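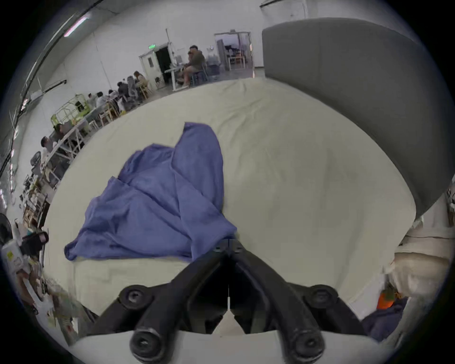

A cream sheet, and a blue-violet cloth lying crumpled on it.

In defence of the unmade bed

My mother ironed pillowcases. She also ironed tea towels, and during one bad winter she ironed a duster. I was brought up to believe that a bed left unmade past 9 in the morning was the first step towards a life of crime, and I have spent most of my adult years waiting for the crime to start.

So far, nothing. I pay my council tax. I return library books. And my bed in Tavlow looks, from getting up until lying down again, like something a badger has left in a hurry.

The case for making the bed is always put by people who have already made theirs. It sets you up for the day, they say. You have achieved something before breakfast. Well, so has the man who has emptied his pockets on to the hall table, and we don't write books about him. If my chief success by lunchtime is a flat duvet, I would sooner keep quiet about it.

Then there are the cushions. The Craddock catalogue, which arrives every March whether I want it or not, shows a double bed with so many cushions on it that the couple must spend the evening carrying them to a chair and the morning carrying them back. I suppose it is company for them. My own bed has 2 pillows, one good and one for visitors, and I have never lain awake wishing for a bolster. 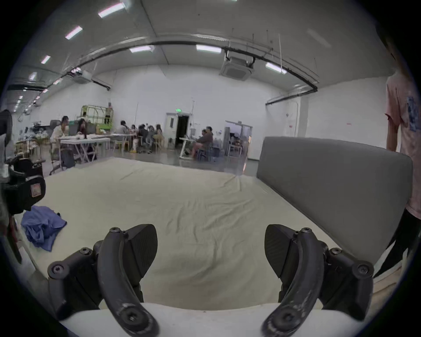
Creases and folds, all the way to the far edge.

The fitted sheet deserves a word. Whoever designed it had a grudge. Get three corners on and the fourth will pull the first one off, and you go round and round the mattress like a donkey at a mill. As for folding the thing, my sister once sent me written instructions. They involved putting my hands inside the corners, as though about to give a puppet show. I now roll it into a ball, as our ancestors would have done, and shut the cupboard door on it quickly.

I did try to reform. For 3 weeks I made the bed each morning, with the edges tucked in and the top turned down. I was no more punctual than before, and my feet were trapped all night. On the last morning I pulled the whole lot loose, went down to put the kettle on, and burnt the toast.

My mother is coming to stay next month. I have bought an iron.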